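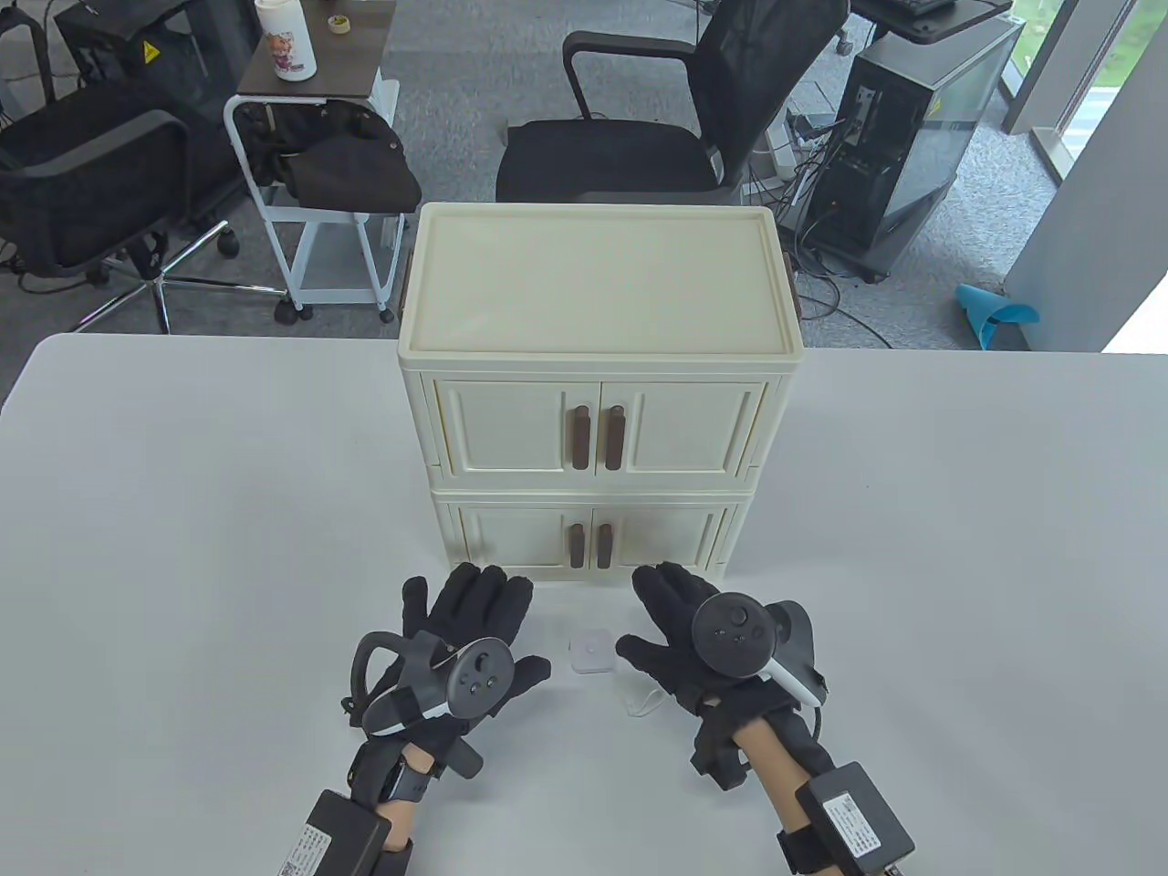
Search this site Go
Menu

Wedham dance school gets its floor back, and most of its roof

Nov 11, 2021

The Allari School of Ballet has reopened its main studio in Wedham after 22 weeks of teaching in the function room of a bowls club, where the carpet was patterned, the ceiling was low and pirouettes were attempted at the dancer's own risk.

Pupils returned to the old drill hall on Gurby Street at the start of the half-term break, which the school had planned as a quiet week for moving the piano. The piano moved in an afternoon. The rest of the week went on finding out which of the light switches still did anything.

The hall closed in May when rain came through a valley gutter and settled under the sprung floor, lifting it in a long, gentle ridge from the door to the mirrors. The senior class is said to have worked with the gradient for two lessons before anyone rang the landlord. A surveyor then put a foot through it, and the matter was taken more seriously.

Wedham Town Council, which owns the building, paid for the gutter and the joists. The school had to find the money for the floor itself, and did so with a run of sponsored pliés, a quiz, two cake stalls and a gala evening in the market square that was rained on from the overture onwards. The gala still sold 424 tickets. Several buyers have since asked whether the second half took place. It did, under the awning of the building society, with a reduced corps.

The new surface is beech over a double layer of battens, laid by Vidal Flooring, a firm better known locally for squash courts. It has a little more give than the old one. Teachers at the school describe the difference as kind to the knees, and the younger pupils describe it as bouncy, and have been asked to stop testing it.

Not everything is finished. The gallery remains shut while the handrail is brought up to a height that modern regulations will accept, so parents are watching from the corridor through a pair of glazed doors, in shifts. The gents has no hot water. One corner of the roof is still under a blue sheet, and in a strong westerly it joins in with the music.

The school was founded in a church room and moved to the drill hall when the army cadets moved out, taking over the lease, the coat hooks and a rifle rack that has held ballet shoes ever since. It teaches classical ballet from age four, with tap and contemporary classes for older children and an adult beginners' group that has been called adult beginners for so long that some of its members have grandchildren in the infant class.

Numbers dipped during the months away. The bowls club could take only one class at a time, and had fixtures on the evenings when the school would normally have run its intermediate grades. Relations between the two were cordial throughout, apart from a disagreement about rosin on the carpet and another about who had adjusted the thermostat. The club was given a framed photograph and a new carpet cleaner as thanks. It has hung the photograph.

The school says 63 pupils are now back in regular classes, with places free in the primary and grade three groups and none at all in Saturday tap.

Exams, put off from the summer, will be held in the new year. The examiner had been due to visit the bowls club and, after seeing a plan of the room with the fruit machine marked on it, suggested that everyone might prefer to wait.

Attention now turns to the Christmas show, which will be a shortened version of The Nutcracker at the Wedham Assembly Rooms. It is the school's first full stage production for two years. The shortening is partly a question of rehearsal time and partly a question of mice. So many of the infant class asked to be one that the battle scene had grown to nearly a quarter of an hour in early run-throughs, with the Mouse King outnumbering the toy soldiers to a degree that made the official result hard to credit. The scene has been cut back, the mice have been divided into an early party and a late party, and the soldiers have been given a cannon.

The set is being borrowed from an amateur operatic group in the next valley and includes a drawing room last used for a murder mystery. The bloodstain on the hearthrug has been turned upstage. The Christmas tree, which is supposed to grow in the first act, managed it at the first attempt in rehearsal and has declined to shrink again, and will remain on stage through the Land of Sweets.

Costumes are mostly from the school's own stock and came through the damp unharmed, with the exception of the Arabian Dance, which had been stored on the bottom shelf. Anyone with a quantity of orange chiffon they no longer want is invited to leave it at the studio office during class hours.

The council has confirmed that the outstanding roof work will begin once the scaffolding is free from the library, where it has been standing since the spring. It has not said when that will be. A report to the buildings meeting lists the drill hall as "substantially complete", a phrase also applied to the bypass.

In the meantime the school is holding an open morning so that those who gave money can come and look at what they bought. Visitors are asked to take off outdoor shoes at the door, stay clear of the gallery stairs and admire the floor from a standing position. A short demonstration by the senior class will follow, then tea. The quiz raffle will also be drawn at last, the tickets having turned up inside the piano.

Show tickets go on sale from the Assembly Rooms box office later this month, with two evening performances and a matinee. The matinee has the late party of mice.

17 shares
6 comments

Get Wedham news by email every week. Enter your address to sign up. You can unsubscribe at any time.

We use cookies to make this site work and to see which pages are read. Accept Manage settings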